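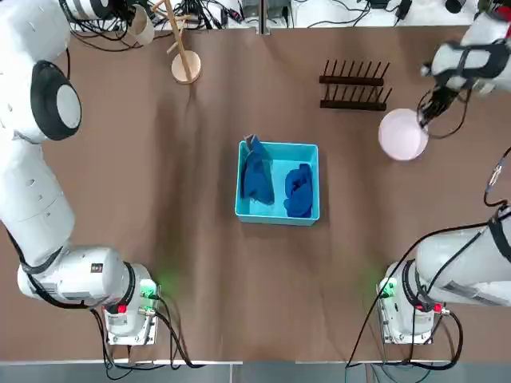 By Hòa Trương

The bus to Cirkstead left at 6.30 and Ismail was not on it. His mother had packed him two boiled eggs and a clean shirt. He ate the eggs in the shelter and watched the road.

At seven he walked home. She was at the sink.

"Did you forget something?" she said.

"No."

She dried her hands and put the kettle on. He hung the shirt back in the wardrobe, next to his father's coat, and came down for his tea.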